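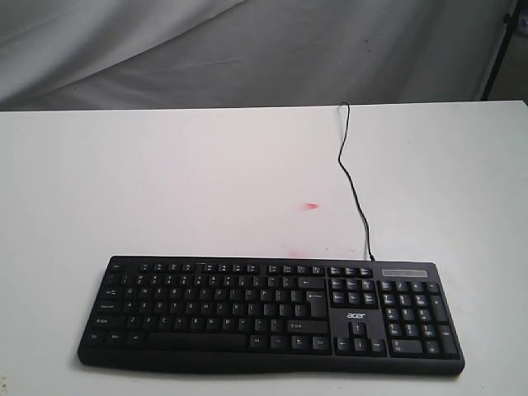 The Acer and its cable, which goes off the back of the table.

29 July 2025

The typing job is on hold again. I wrote in June that I didn't believe the success figures we'd been sent for it, and a couple of people told me I was being sour. I'm going to be sour again.

Quick recap for anyone who skipped that one. Numberg sell a bit of control software called Clomusero, which is supposed to let an arm use ordinary office kit without anyone teaching it each key. We run it on a Hrnčiar arm. The job is dull: type a short line, press Enter, go back to the rest position, do it again. According to the sales sheet it had done more than 4,000 lines at their place in Vustmont without a fault. I asked what counted as a fault and got a link to the same sales sheet.

What happened to us was a press that didn't end. The arm went down on Enter, the character count went up as it should, and then the finger stayed where it was. It kept pushing for 12 seconds. The software had the run marked as a success for nearly all of that time, because as far as it was concerned the line had been typed and the Enter had registered. Meanwhile blank lines were pouring down the screen. Kamran Shaikh was nearest and hit the stop button.

No one was hurt and the keyboard still types. I tried every letter on it afterwards, and the number pad, and that big Enter on the right of the pad for good measure.

My complaint is with the force limit. We had set it to 15 newtons, which I thought was generous for a key. When Kamran went through the settings he found that the last update had quietly put the limit back to its default, and the default is "off while in contact". I've read that phrase a lot of times now and I still can't see what a contact limit is for if it goes away when you touch something.

Numberg's support reply called it "an edge case in the release logic". They think the arm was waiting for the height reading to match where it expected the key top to be, and the keyboard had crept back a little during the runs. The back edge of an ordinary keyboard sits higher than the front, so if it slides, the heights are all slightly wrong. Fine, I can believe that. It's a light thing on a smooth table. But people nudge keyboards all day long, and the whole pitch was that this would cope with a normal desk.

They suggested we tape it down. I said no to that, for now. If it only works with the keyboard taped down then I'd like that printed on the sales sheet.

So we've changed a few things. The limit is now set in the arm's own controller as well, where the update can't reach it. Any press longer than a second trips a stop. And someone reads the settings back out loud after each update, which feels silly, but Kamran does it in a newsreader voice and it takes no time.

Before anyone goes back to full runs I want 10 presses on each key at walking pace with a hand on the button, starting with Enter. Numberg say a fix is on its way. They haven't said what it fixes.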